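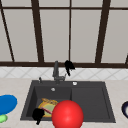

Thread · Kitchen & Home

My landlord in Nedcombe sent a message on Monday: the kitchen will be renewed in October and I may choose the tap. Only the tap. I have now read about taps for 14 evenings, so I write a thread.

1/ First, the water. Ours is very hard. In my kettle there is white stone after one week. If your water is the same, the shape of the tap matters more than the color, because you will be cleaning it for years.

2/ I asked my colleague Hemant Solanki, who grew up above his father's plumbing shop. His first question was "how deep is your sink?" I did not know. I went home and measured. Please measure before you fall in love with a tall tap.

3/ A tall tap and a shallow sink make a splash. The water falls from high, hits the plate and lands on your shirt. I had this in my old flat in Burley and I thought it was my fault.

4/ Pull-out hose: yes or no? I wanted it very much. Hemant says the hose is the first part to go, and in his opinion you should ask before buying if the spare hose is sold separately. For the Brurero one it is. For two others the shop could not tell me.

5/ Prices. The cheapest I found was 36, the most expensive 446. Same currency, same shop, same shelf! The lady there was very patient with me and let me turn all the handles.

6/ About handles — try them with a wet hand, or at least imagine it. The round smooth ones look beautiful and with soap on the fingers they are useless. A long lever you can push with your elbow.

7/ If the tap stands in front of a window, check that the window can still open. Abhishek Kushwaha wrote to me under my last thread that his opens inward and now stops at the tap. He airs the kitchen from the hallway.

8/ Some people asked about black taps. I like them in pictures. With hard water every drop leaves a white point, and you will see all of them. Brushed steel forgives more.

9/ For cleaning I use vinegar on a cloth, wrapped for a few minutes, then I rinse well. Be careful if you have a stone counter, the vinegar can leave marks on it. Ask me how I know this (my deposit, Burley).

10/ So my choice is brushed steel, medium height, long lever, no hose. I sent the link to the landlord. He answered "ok" after 2 days.

11/ Next I must decide if I want to ask him also for a water filter. If you have the Wattanapong under-sink one, please write me how often you change the cartridge — the website and the box say different things.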